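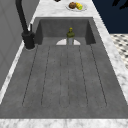
Reviews > Software > Robot simulators

Search reviews Search

Pruvov kitchen pack: a term with the Stestumbridge robotics club

Reading time: 3 minutes

I help out with the robotics club at Stestumbridge on Thursdays, and since November we've been running our home-help project in Pruvov, the robot simulator, with the add-on kitchen pack. A few people have asked whether it's worth the money, so here goes!

The pack cost us 400 for a club licence, which covers 21 seats, and it took one whole session to get it on to all the laptops (bring a memory stick, the school wifi won't thank you). You get kitchens, cupboards, sinks, crockery and a decent heap of food and bottles to drop wherever you like. Our lot are writing code to move a bottle out of a sink and on to the worktop, which sounds like nothing until you've watched a roomful of teenagers try it.

What I like most is the reset button. With our old cardboard kitchen somebody had to put everything back after every go, and we'd be lucky to get 30 tries in an evening. Ayman Ghanem, who is in Year 10 and has more patience than I do, left his running over a weekend and came back to 1526 attempts and a very long spreadsheet. He's found that his arm does far better when it comes in from the front of the sink than from the tap side, and he's now rather smug about it. 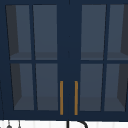 Cupboards are where I'd knock a mark off. The doors look lovely and they're easy to place, but getting the hinges to behave took us two sessions and a fair bit of grumbling. The navy wall unit over the sink has glass panes and long brass-coloured handles, set close together on either side of the middle, and that narrow gap is a proper test if your gripper has fat fingers like ours. Farah, the free simulator we used before, only had plain boxes for cupboards, so it's still a big step up - I just wish the manual gave hinges more than half a page.

Other moans. The fans on the older laptops scream the minute you turn shadows on, so we leave them off. Saving is fiddly, and if two people open the same kitchen the second one loses their changes without any warning (sorry again, everyone). Support did answer my email, though it took a week.

We're taking the bottle task to the Stotness schools' day on Sat 2 July, and I'd happily use the pack again next year - four stars from me, and I'll come back and edit this if they sort the saving out.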